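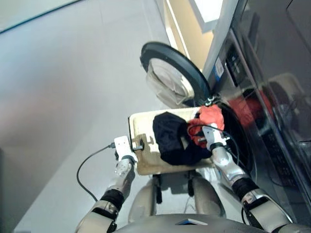 The Hestel Folding Board

I fold a lot of clothes. Two teenagers, one husband who runs every morning, and a side business selling secondhand shirts will do that to a person. So when I say I've gone through my share of folding boards, please believe me — there was a flappy plastic one with hinges, a cardboard one I cut myself from a moving box, and a very pretty one that was too small for anything bigger than a kid's tee.

The Hestel is the one I ended up stocking in the shop, and it's the one I use at home. It's a flat board with no hinges at all. You lay the shirt face down, put the board on its back just under the collar, fold the sides in over it, bring the hem up, and slide the board out. Every shirt comes out the same width, so the stack stands up straight on the shelf and doesn't slump over by Thursday-night-laundry time (you know the slump I mean).

Which size do I need?

We carry 2 sizes. The Small is for T-shirts, baby things and dish towels. The Large is for sweaters, hoodies, dress shirts and jeans folded in thirds. If you're only getting one, get the Large! You can fold a small shirt on a big board with a little practice, but a thick hoodie on the Small is a wrestling match. I keep mine in the gap next to the dryer.

What I like

The edges are rounded, so they don't catch on knits. My old cardboard one used to pull threads on anything loose, and I lost a good cardigan to it. The surface is smooth enough to slide out of a finished fold without dragging the sleeves along with it. I also use the Large as a tray for carrying a folded stack upstairs, though I'd keep it to one stack at a time.

What I don't like

It has no handle hole. I've asked the folks at Imhof, who distribute it, and they tell me one may come with the next version. Silky stuff also slips around on it. For blouses and linings I lay a sheet of tissue paper down first, and that takes care of most of it. And if you want something that folds away into a drawer, look at the Girov hinged model instead. I sell that one too, and it's fine, just slower once you get a rhythm going.

Care

Wipe with a damp cloth and a drop of dish soap. Dry it before you put it away. Don't iron on it, please — I had a customer try, and the board didn't make it.

What customers say

"I do the costumes for our community theater and folded 212 pieces in one evening with this. My back hurt but the shelves looked great." — Liesl Rainer

"Good board. Wish it was a little longer for my shirts. Still use it every week." — Damian Widmer

Ordering

Small is item 897, Large is item 3709. Both ship flat from our store in Geltutden, usually the next morning if you order before 2 p.m. Returns are fine within the month as long as the board isn't scratched up. If you're stuck between sizes, send me the chest width of your biggest sweater and I'll tell you which one I'd pick.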